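Pranden clinic moves to larger building on Merham Road

PRUSWOOD – Pranden Family Health will close its office on Ahuja Street at the end of February and reopen the next morning at 165 Merham Road, in the former furniture showroom across from the post office.

The practice has been on Ahuja Street for 23 years. Its waiting room there seats 14 people, and patients have often had to stand in the hallway during flu season. The new waiting room has more than twice the space, along with a separate side entrance for patients who are coughing or running a fever.

Phone numbers will stay the same. Patients who already have an appointment for March do not need to call, and reminder texts will carry the new address starting in the middle of February.
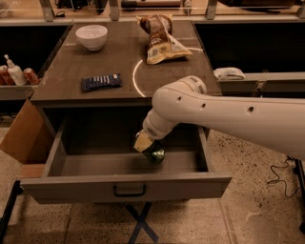
Prescription refills are the one area where the clinic is asking patients to plan ahead. The office will not process refill requests on the last two working days of the month while its computers and records are being moved. Anyone who expects to run out of a daily medicine that week should send in a request early and check at home to see what is left. Medicines get tucked away in all kinds of places, including the bottom of a deep drawer like the one pulled open in the dark brown cabinet, and the staff would like patients to look at the dates on the labels as well as the number of pills. Expired medicine can be dropped in the locked box at the Pruswood pharmacy counter during store hours.

Patients who need care while the clinic is closed can use the walk-in center at Merham Hospital, which is open from 8 a.m. to 8 p.m. The nurse phone line will be answered as usual during the move.

The Merham Road building has 11 exam rooms, up from seven. Two of them have wider doors and exam tables that lower to wheelchair height. A blood draw room will open at the same time, so most routine lab work will no longer mean a second trip to the hospital. Samples will be picked up twice a day, at noon and at 4:30 p.m., and results will be posted to patients' online accounts as they are now.

X-rays will still be done at the hospital. The clinic said it looked at adding a machine but decided against it for this year.

Parking was the most common complaint in a survey the practice sent out last fall. It received 200 replies, and 100 of them mentioned trouble finding a space on Ahuja Street. The new lot is shared with the dental office next door. Clinic patients may use any space that is not marked for dental patients, and there are four accessible spaces beside the front door. The number 6 bus stops at the corner, a short walk from the main entrance. 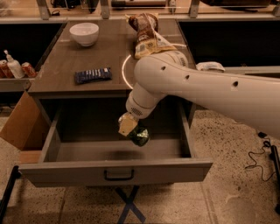
Hours and new patients

The clinic will be open from 7:30 a.m. to 5:30 p.m. on weekdays, half an hour longer than it is now. Saturday hours are under discussion and will not begin before summer.

New patients will be accepted starting in March for the first time in more than a year. Registration forms can be filled out online or picked up at the front desk. Those who register in person should bring a photo ID, an insurance card and a list of current medicines. Parents registering a child should also bring a copy of the child's vaccine record.

Paper records for current patients will be moved by the clinic and do not need to be requested. Patients who would rather transfer to another practice can ask for a release form at either address.

The Ahuja Street building is leased, and the owner has not said what will replace the clinic there.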